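Damis holds its room count as it heads for a listing

The hotel group Damis will open two sites in Villalba next year and close none, according to a trading update sent to lenders on 30 December 2021. The group runs 53 properties with a total of 2682 rooms.

Maximiliano Orellana, the finance chief, expects midweek business stays to recover more slowly than weekend leisure. The budget assumes no conference income before the end of January.
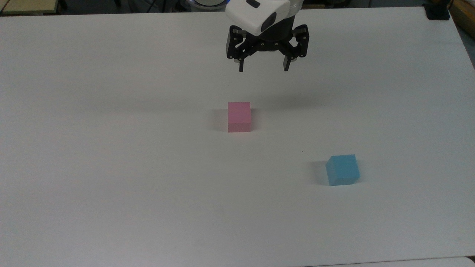 Debt and leases

Most Damis buildings are leased. Rents on the older contracts are fixed; the newer ones carry a turnover clause, so the landlord shares the loss in a weak quarter. Orellana wants the fixed contracts moved to the same terms before any float.

The main lender, Mokden, has waived its interest cover test twice. It has asked for monthly cash reports in return. 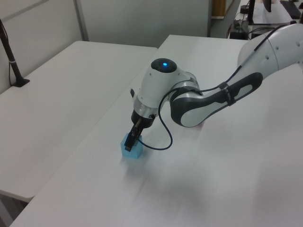
A third waiver would carry a fee. Orellana says the group will not need one if weekend rates hold — bookings for the spring are already ahead of plan. Pradix, which owns the freehold on the two Villalba sites, has agreed to a rent-free period during the fit-out. Rent starts when the first guest checks in.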